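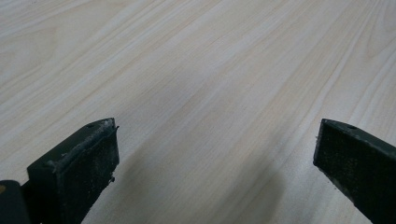 Eluned Gronow wanted to know whether she could use furniture oil on a pale wood-grain top, as hers had begun to look a bit tired and she had 200 ml of the stuff left over from doing the garden bench in May. She wasn't sure if the top was real wood or just a printed pattern, and she didn't want to end up with a sticky mess that the children would lean their homework on.

Keskin
Hello Eluned, and what a nice light colour to have in a room! Before you open the oil, have a look underneath or along an edge. If the grain carries on over the side and into the end, you may well have solid wood. If there's a thin strip stuck on, it's more likely veneer or laminate, and oil won't sink into laminate at all – it only sits there and collects fluff. I did mine once and spent a whole Sunday getting it off again with washing-up liquid. For everyday cleaning I use a soft cloth, warm water and one small drop of soap, wiping along the grain, and then a dry tea towel straight after.

Unthorpe50
just use polish

Hokix
I'd go steady with spray polish, it can leave streaks on pale tops. Try a patch at the back first and leave it overnight. And please don't sand it unless you're certain it's solid, as veneer is terribly thin. My sister in Ketville went through hers with 400 grit in one afternoon, and it's had a tablecloth on ever since.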